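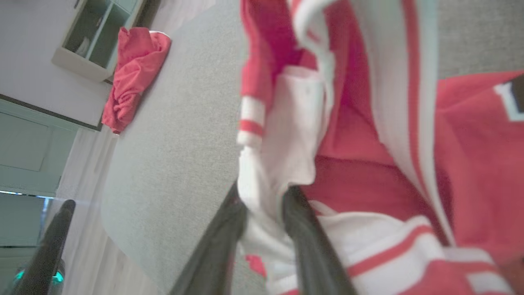

*Slide 1. View from the wrist camera. The gripper holds a fold of the striped shirt.*

**Speaker notes - "Uzor, an arm that picks up clothes"**
Workshop evening, Wednesday, November 16, 2022

**Slide 1 (leave it on while people sit down)**

- Good evening, thank the hosts. Say my name slowly: Nazmiye Kaplan.
- I built Uzor together with Nevzat Kılıçarslan, first in my living room and later in the shared workshop at Zadmont. He made the mechanics, I made the software. Questions about gears go to him, please.
- Point at the two fingertips. They close on white fabric, and this is a good grip for us, because there is cloth on both sides of it. Also point at the cuff with the two red stripes, hanging just above the tips. I will return to the cuff on slide 4.
- Do not read the title aloud. They can read.

**Slide 2: Why clothes**

- A cup has one shape. A shirt has a new shape each time you drop it.
- My first plan was to fold. I wanted the whole thing, from the floor to the drawer. Tiina Eskola told me to begin with picking up only, and I was a little offended. She was right.
- The task now is this: find a piece of clothing on the floor, take it, lift it, put it in the box.

**Slide 3: The build**

- Arm with a two-finger gripper, camera at the wrist. Show the drawing, do not explain every joint.
- The fingers are printed. We are now at version 7. Pass version 3 around the room so that people can feel how slippery it was. (Ask for it back!)
- The camera sits very near to the fingers, so they are always soft in the picture. We tried to focus on them and then lost the floor. We decided that the floor is more important.
- The cable broke two times at the same place. Now it has a loop. If someone is building an arm, leave more cable than you think is polite.

**Slide 4: What is difficult**

- Stripes. Go back to slide 1 for a moment. A red line on white can be a stripe, a hem or the edge of a fold. Our first program took every line for an edge and tried to pinch it.
- Same color. At the upper left of slide 1, on the carpet, there is another red cloth. For the program it was the same red as the shirt, and it wanted to join them into one object.
- Sleeves. A cuff is easy to find and looks like a nice handle, but when we pull there, often only the sleeve comes up. We now prefer a thick fold.
- Pause here. People usually want to ask about the floor.

**Slide 5: Numbers**

- 2,122 grasp attempts recorded since March.
- 816 of them on striped clothes.
- I do not give a success rate tonight. We changed the fingers in the middle, and the old attempts and the new ones cannot be put in one table.

**Slide 6: Next**

- Softer tips. Rui Frade has offered to cast them in silicone.
- A second camera, fixed above the floor, to choose where to go before the wrist camera comes near.
- Folding - maybe. Say it with a smile.

**If there is time**

- Tell the story of the sock and the cable loop. Short version only.
- Solange Desjardins has the parts list, printed on paper, at the table near the door.
- Nevzat brings the arm in after the questions. Please keep hands away until he has said it is off.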